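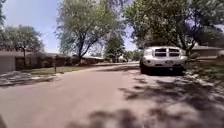 Our street, looking up toward the bend. White pickup in the shade.

Street gallery, page 1

Finally getting these up, sorry for the wait. Kelly Sampaio says the tree survey is in December. More pages when I have an evening free.

Notes to go with the picture

The road. Wide, pale, kind of dusty pink in the sun. No painted lines. Ximeng Song wants to know if that counts as a "local street" on the form. Put yes.

The shade. Best thing about living here. Covers the right side and spills way out onto the pavement, all blotches and leaf shapes. Silvana Meireles says the block would be unlivable in summer without it and I agree.

The big tree. The one over the pickup. If you know what kind it is PLEASE write in, we have two guesses and they can't both be right.

The yard on the right. Green in spots, brown in others. Low house behind it with the pale roof, you can just see it past the trees.

The curb. Hard to tell where grass stops and street starts with all that shadow. Adalberto Frota has the old plan of the block if anyone needs the acutal line.

Prints

Nuala Buckley is taking orders, 50 copies max for the first batch. Leave a note in the box at 401 with your name and wich picture you want. Evenings are best, after 6.

Next page: the other end of the street, then Toledo corner.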